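Ticket: Replacement finger pads, hand-held gripper sets
Queue: Equipment planning / Rakcombe site
Status: Pending budget approval
Priority: Normal
Opened by: Štefánia Lukáč
Assigned to: Anahera Ruawai

Original request (Lukáč)

Requesting a revised consumables line for the hand-held gripper sets. The current plan was written before we moved to snack packets and other film-wrapped goods, and it assumes one set of blue pads per gripper for the whole quarter. We are going through them faster than that. Please confirm whether this is a fault or normal wear before I put a number in front of purchasing. The cutoff for changes to the August order is 4:00 pm on the last working day of the month.

Symptoms as reported:
Packets slip out of the pads during the lift, mostly at the corners.
Operators squeeze harder to compensate, and the packet bunches up.
Pads show a polished strip near the tip.
No error in the recording software. Trigger travel reads normal on all units.

Reply 1 (Ruawai)

Before we call it wear, please rule out the following and post results here.

1. Check that the finger joint screws are seated. A loose joint gives the same slip at the tip.
2. Close the gripper empty and look at the pads from the side. They should meet along their full length.
3. Wipe both pads with a damp lint-free cloth, let them dry, and repeat the same pick.
4. Swap pads between a good unit and a bad unit. Note whether the fault moves with the pads.

Do not use solvent. Kälin's service sheet rules it out for this pad material.

Reply 2 (Lukáč)

Done on four units. Screws were fine on three. The fourth had one joint a quarter turn loose, tightened, no change in slip. Closure was even on all four. Wiping helped for the first few picks and then the slip came back. In step 4 the fault moved with the pads every time.

The task is the two-handed one, packets onto and off the tray at a kitchen table, one gripper per hand. Full bags are easy. Flat packets on a slick surface are the problem, since the tip has to slide under an edge before there is anything to hold.
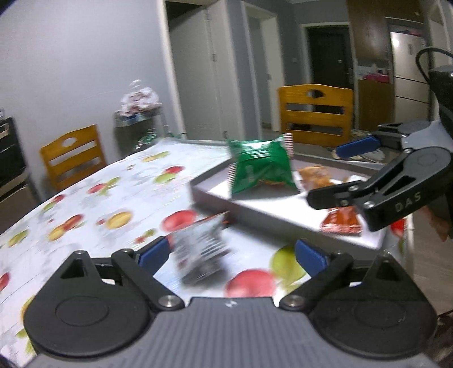
On cycle counts, I pulled the session logs for the two oldest sets. Slip reports start at 142 sessions on one and a little earlier on the other. The newer sets have no reports yet. I can export the raw log if you want it.

Reply 3 (Ruawai)

No need for the export. If the fault follows the pads and the pads are polished, that is wear. Closing the fault side of this ticket and keeping it open for planning.

Recommended replacement interval: 100 sessions for packet work. Leave the old interval in place for rigid items such as cups and boxes. Log the pad change date on the tag for each unit, otherwise the interval can't be tracked after units get moved between kits.

For the order, two suppliers are on the approved list:

Kurnness: sells pads in packs of 20 only. Short lead time. No partial packs, no returns once opened.
Kälin: sells pads singly, lower minimum, longer lead time. Pads come with new screws, Kurnness pads do not.

Either fits the present fingers. I would not mix suppliers on one gripper. The Kurnness pad is slightly stiffer and the pair will close unevenly.

Reply 4 (Lukáč)

Question on budget split. Purchasing wants pads under spares, but the spares line is already committed to cables and trigger springs. Can pads be moved to consumables? Also, Rornen has quoted for complete replacement fingers with the pads already bonded on. The unit price is higher but there is no fitting time. Is it worth comparing?

Reply 5 (Ruawai)

Consumables is correct. Anything with a session-based interval goes there. I have sent purchasing the category code.

On Rornen: fitting a pair of pads takes more than 35 minutes per gripper if closure is checked properly afterward, so the labor needs to be in the comparison. Against that, bonded pads mean the whole finger is scrapped at each change. At the 100-session interval I expect loose pads to come out cheaper over a year. At the old interval it would have been close. Ask Rornen whether they take worn fingers back for re-bonding. If they do, send me the price and I will redo the sheet.

Two items to add to the plan while it is open:

a. Hold one complete spare gripper for each hand at Rakcombe. At present a single failed unit stops the two-handed work entirely.
b. Budget for a second cloth and tray kit. Crumbs and oil from a split packet get on the pads and shorten their life, and there is no clean set to switch to mid-shift.

Reply 6 (Lukáč)

Agreed on a and b. Both added to the draft as separate lines so they can be cut independently if purchasing pushes back. Draft order is Kurnness, one pack, for the immediate changes, then Kälin for the rest of the year. Units will be fully switched over at each change, no mixed pairs.

Rornen replied that re-bonding is possible but they have not priced it. I have asked for a written figure.

Status note (Ruawai)

Draft reviewed, no objections. Leave the ticket pending until the Rornen figure arrives or the order cutoff passes, whichever is first. If it is the cutoff, submit the draft as it stands.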